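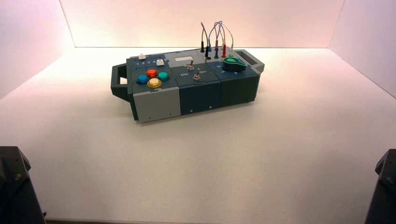

Using up peel, grounds and other kitchen leftovers

Posted by Rochelle Doolan in Kitchen and Cleaning
51 comments

I have a lidded tub by the kettle that used to go straight out to the compost, and these days half of what's in it never gets that far. Orange peel, coffee grounds, eggshells, the cloudy water off the potatoes (my favourite, wait for it!) – there is so much cleaning power in the stuff we scrape off the board, and a lot of it works for perfectly sensible reasons. Acids loosen limescale, oils loosen sticky things, grit scrubs. Once you know which leftover is which you can make up half of these yourself.

I've been trying these out since February and have kept only the ones I still do. The ones that didn't earn their place are at the bottom, so you can save yourself the mess.

Citrus peel in vinegar

The one everyone knows, and it deserves its fame. Fill a jar with orange, lemon or grapefruit peel, scraped of any flesh, and cover it completely with white vinegar. I use 90 g of peel to a medium jar but it isn't fussy. Lid on, into a dark cupboard for a fortnight, then strain through an old tea towel into a bottle and mix half and half with water when you want to use it.

The vinegar does the real work on limescale and greasy film. The peel gives up a bit of its oil and takes the chip-shop edge off the smell, and on glass and taps it's lovely. Use a plastic lid if you can, as metal ones rust from the inside and leave brown flecks in your lovely clear bottle. If yours is metal, put a piece of baking paper under it.

Keep it away from marble, limestone, slate, unsealed grout and anything waxed. Acid etches stone and no amount of polishing brings it back. My aunt's hall floor in Skernell has a dull ring on it the exact size of a mop bucket, and it has been there for as long as I can remember.

And the important one: never use vinegar alongside bleach, or on a surface that has just had bleach on it. The two together give off a gas that's dangerous to breathe. The same goes for lemon juice. Label the bottle, too.

Fresh peel for sticky labels

Peel off as much of the label as will come, then rub the gluey patch with the outside of a fresh orange peel, bending it so the oil sprays out. Leave it five minutes and rub with a dry cloth. I've had jam jars come up perfectly clean with this, and it's so satisfying! Old peel is hopeless, as the oil has mostly gone.

For really stubborn glue, mix a teaspoon of cooking oil with a teaspoon of bicarbonate of soda and leave that on for half an hour instead. Wash with hot soapy water afterwards or the jar will slide out of your hand. Try a small spot first on soft plastics, which can go cloudy with citrus oil.

Squeezed lemon halves

Don't throw them out until they've done a shift. Dip the cut side in salt and scrub your wooden chopping board with it, going along the grain, then rinse and stand the board on its edge to dry. It lifts onion and garlic smells better than washing-up liquid does.

For a microwave, put two spent halves in a bowl of water with a wooden spoon standing in it, heat until it's steaming well, and then leave the door shut for five minutes. The splatters wipe away with a damp cloth. The spoon stops the water boiling up suddenly when you move the bowl, so please don't leave it out. If your microwave is a small one and the spoon catches the turntable, a wooden lolly stick does the same job.

They're good on a scaly tap end as well. Push the half over the spout, tie a sandwich bag round it and go and have your tea. Rinse well afterwards, and don't leave it on overnight if the tap is brass or gold-coloured.

Coffee grounds

Dry them first. Spread them on a baking tray in the oven after you've turned it off, or on a sunny windowsill, and stir them now and then. Damp grounds go mouldy in a day or two and then you have a jar of fluff.

Dried, they go in a small open bowl at the back of the fridge, where they do calm down the smell of a strong cheese. Change them every couple of weeks. They're also a brilliant scrub for hands after gardening or bike-mending. Mix a spoonful with a squirt of washing-up liquid in your palm, rub, rinse. I like it much better than the tub of orange gritty stuff from the garage.

Use them on a burnt pan by all means, but only on plain stainless steel or cast iron. They will scratch non-stick, and they'll stain pale worktops, enamel sinks and light-coloured grout. Also, never rinse a lot of them down the sink. They settle in the bend of the pipe and set like river mud. Catch them in a sieve and put them on the compost.

Dark wood with a scratch in it can be touched up with very strong cold coffee on a cotton bud. Build it up slowly in layers, letting each one dry. I did the arm of a chair my grandparents bought in 1958 and I now have to hunt for the place.

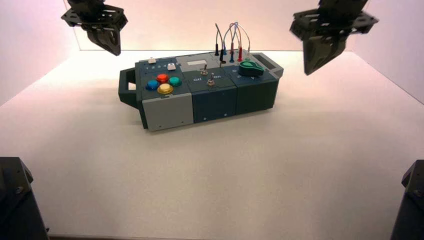
Four coloured push buttons at one end, and a handle at each.

Potato water

Here we are! The water you've boiled potatoes in is full of starch, and once it's cold it makes a very decent light starch for collars, napkins and cotton tablecloths. It must be unsalted, so salt the potatoes at the table that day. Let it stand, pour off the top without disturbing the sludge, and strain that through muslin. Dip the cloth, wring it, dry it until it's only just damp and then iron.

You can put it in a spray bottle, but use it the same day. I kept some over once and the smell was memorable.

Raw potato is good too. Rub a cut half over a bathroom mirror, wipe it off with a wet cloth and buff dry, and the mirror will mist less for a day or so. A cut potato dipped in bicarb will also bring light rust off a knife blade or a cake tin. Cut a fresh slice off the potato as the surface goes brown, and keep your fingers well clear of the edge. Dry the metal straight away and wipe it with a drop of oil, or you'll be doing it again next week.

Eggshells

Rinse them, let them dry out properly, and crush them finely with a rolling pin inside a folded cloth. They're wonderful for narrow-necked things like vases, flasks and decanters where no brush will go. Put in a spoonful of shell, a little warm water and a drop of washing-up liquid, cover the top with your hand and swirl hard. Then rinse, and rinse again. Tea stains in a steel flask come off beautifully.

I wouldn't do it in anything precious or cut glass. Uncooked rice is gentler, and cheaper than a replacement.

Tea bags and tea leaves

A used tea bag, cooled and squeezed out, is good for wiping down a mirror or a window. Follow it with a dry cloth. Strong cold black tea is good for a dull stained-wood floor or a dark table, wrung almost dry in a soft cloth and never left to puddle. Try it inside a drawer first.

Dried leaves in the toe of an old sock, knotted at the top, will freshen trainers overnight. Check whether your tea bags are plastic-sealed before they go into the compost, as plenty still are.

Banana skins

The inside of a fresh skin will put a quick shine on leather shoes – plain, smooth, dark leather only. Rub, wait a minute, then buff with a clean cloth until there's no trace left. It's no substitute for proper polish, but it's saved me on the way out of the door more than once. It's also handy for dusting the leaves of a rubber plant, provided you wipe them over with a damp cloth afterwards.

Onion skins and carrot tops

These go in a bag in the freezer for stock, along with parsley stalks, leek greens and the ends of celery. When the bag's full, cover it with cold water in a big pan, simmer for three quarters of an hour and strain. Leave out cabbage, sprouts and broccoli stalks, which turn it sulphurous. Go easy on the papery brown onion skins too: a few give a gorgeous golden colour, but a bagful makes it bitter.

Things I've stopped doing

Vinegar and bicarb together down the plughole. It fizzes magnificently and I loved it, but the two mostly cancel each other out and you're left with slightly salty water. Use bicarb for scrubbing, vinegar for scale, and a plunger for a blocked sink.

Lemon juice on white shirts in the sun. It can yellow cotton if it isn't rinsed out completely, and it weakens silk.

Grinding peel in the food processor to make a powder cleaner. A sticky business, and the machine took longer to wash than the hob did.

Mayonnaise on wooden furniture. No.

Storing it all

Old spice jars are ideal for dry things and a swing-top bottle for the vinegar. Write what it is and the month you made it on a bit of masking tape. Citrus vinegar keeps for months, dried grounds and shells more or less for ever if they're really dry, and anything with starch in it is for today only. Keep the bottles well out of reach of small children, however kitcheny the ingredients.

Next month I'm doing candle stubs and the last slivers of soap, so if you've got a good method for pressing soap ends together without them crumbling, do put it in the comments. Mine keep splitting down the middle.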